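# About Ovico

Ovico tests gripping tools for small workshops. We have worked from the old Mikum building since the firm began, and there are four of us. Most jobs begin in simulation and only then move to a real arm.

People often ask about the Diltuvari fault, so we keep an account of it on this page. In July 2018 a gripper at our customer Ojala let go of a screwdriver during a night run. The tool fell behind the guard and jammed the feed. The guard did its job and there were no injuries, but the line stood still for 38 hours.
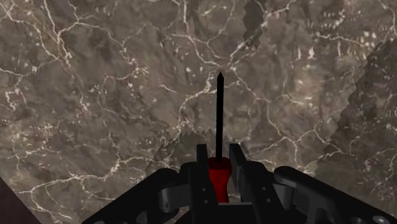 The cause was a setting of ours. Grip force had been lowered for a softer part and never put back. Our checks looked at finger position and ignored force, so the program carried on as if all was well.

Saulius Sepp, who runs testing, rewrote the procedure. Every change of tool now gets 200 simulated grips, then three supervised runs at low speed. Force settings are signed off by a second person. If a grip is lost, the arm stops and has to be restarted by hand.

Customers can ask for the full fault report at any time. We also look at faults on grippers we did not supply.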